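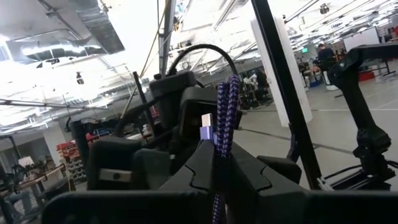 USB-C lead, purple and black braid.

From: Kristýna Urban
To: larkasov-workshop list
Date: Mon 24 August
Subject: Re: Charging leads and the voltage drop on the long bench run

Přemysl wrote:

> The logger at the far end of the Harninitz bench resets whenever
> the backlight comes on. I have swapped the supply twice. Same
> supply and a short lead, no resets. Is it the lead, or should I
> be looking at the logger's regulator?

It is the lead, or more exactly its resistance. The regulator only sees what arrives at the socket.

Many thin charging leads use 28 AWG for the power pair, which comes to a bit over 200 milliohms per metre for each conductor. Current goes out and comes back, so a two-metre lead has over 800 milliohms in the loop before you add the contacts. At one amp that leaves you close to 4.1 V at the far end, and most boards of this sort give up somewhere above that. The braid tells you nothing about the copper inside. I have cut open thick braided leads that were mostly filler.

To check it without cutting anything:

Set the bench supply to 5.00 V and fit a breakout board at each end.
Draw a steady 500 mA with a resistor or a dummy load.
Measure at both breakouts, on VBUS and on ground separately.
Leave it for 15 minutes and measure again.

If ground shows a much larger drop than VBUS, suspect a poor crimp or a dirty contact. If the two match, it is just thin wire and you need a shorter or heavier lead. Halás keeps the breakouts in the drawer marked 2682.

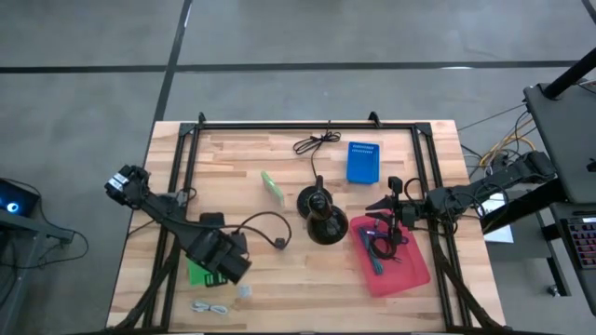 Vilém Čierny wrote:

> Please don't turn the supply up to 5.5 V to make up for it. I did
> that in February. It ran well enough under load, but when the
> logger went to sleep the drop vanished and the input clamp got
> the full voltage.

Agreed. The drop follows the current, so a fixed offset is only right at one load. If the run has to stay long, send 12 V down it and put a small buck converter next to the logger. The current in the long section falls to less than half, and the converter will put up with the remaining drop. Keep its output lead under 30 cm.

Přemysl – can you post both sets of readings before you order anything? I would also like the peak current when the backlight starts, as a meter will average it away. Tatiana has the current probe until Thursday.

Kristýna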